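Plemton Institute of Household and Hospitality Studies
Course Handout 13: Bedroom Supplies and the Handling of Packaged Goods
Revised 2021-12-21

Purpose of this handout

This handout accompanies the second unit on sleeping rooms. It covers the receipt, opening, sorting and putting away of small packaged goods delivered to a bedroom, whether in a private home or in a guest property. Students should read it together with the notes on bed linen issued in September. The terms used in those notes are assumed here.

1. Where goods may be set down

Delivered items should go first to a hard surface, such as a dresser top, a luggage bench or a cleared desk. In many rooms the bed is the only surface large enough for sorting, and its use is permitted under the following conditions.

The quilt is folded back toward the foot or the far side so that only the sheet is exposed. Items that have stood on a floor, a sidewalk or the bed of a truck are wiped before they are placed on the sheet. Nothing containing liquid is opened on the bed. Scissors and blades stay off the bed at all times, including when closed.

Printed sheets need extra attention. On a sheet with a large floral or marine pattern, small clear items such as caps, ties and torn corners of film are easily overlooked. Students should run a flat hand across the sheet after sorting, working from the pillow end down. A plain towel laid over the pattern is an acceptable alternative and is the usual practice at the Stidenstead training house.

2. Types of retail packaging

Hang-slot packages. These have an opening near one end so that they can be displayed on a store hook. Many are long and narrow. The slot may be used for storage on a closet hook, provided the package is unopened and light.

Film bags with a card panel. The printed panel normally carries the product name and any care or safety wording. The panel is kept until the contents have been checked against the order.

Sealed plastic sleeves. The end seal is often crinkled and can tear along its length if pulled. Open at the seal, with the sleeve lying flat, and cut away from the body.

Rigid shells. These are opened at the utility counter only. See Handout 11, section 4.

3. Reading the panel

Before any package is opened, the student reads the panel in full and enters the following on the room sheet: product name, quantity stated, size or length, and any wording on storage or disposal. Where the print is too small or is worn, the entry "not read" is made and the package is set aside. Guessing from the color or shape of a package is not accepted in assessed work.

4. Sorting order

Sorting proceeds by place of use. Items for the bed come first, then items for the closet, then items for the bathroom, and last those to be returned. Long packages are laid parallel to the edge of the mattress in the finished arrangement so that they do not roll or slide when someone sits down. Glossy film slides readily on smooth cotton, and stacks should be no more than three high.

5. Disposal of film and card

Card panels are flattened and placed with paper. Film is gathered into one bag and tied. The Villca residence, which has 348 rooms, weighs its bedroom film each term and asks that hang slots be left attached to the panel. Properties that follow the Zerkmont schedule keep film and card together until the end of the shift. Students on placement follow the rule of the house.

6. Practical exercise

Working in pairs, students sort a mixed delivery of 13 items on a made bed with the quilt turned back. One student handles the goods and the other keeps the room sheet. The exercise ends when the sheet is clear, the quilt has been drawn up and smoothed, and the record has been signed by both.
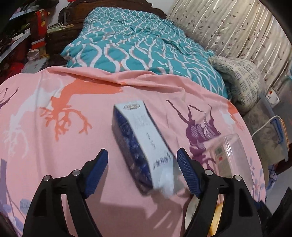

A student who completed the unit last year asked that the towel be made compulsory on patterned sheets, having found a twist of clear film under the pillow two days after the exercise had been signed off.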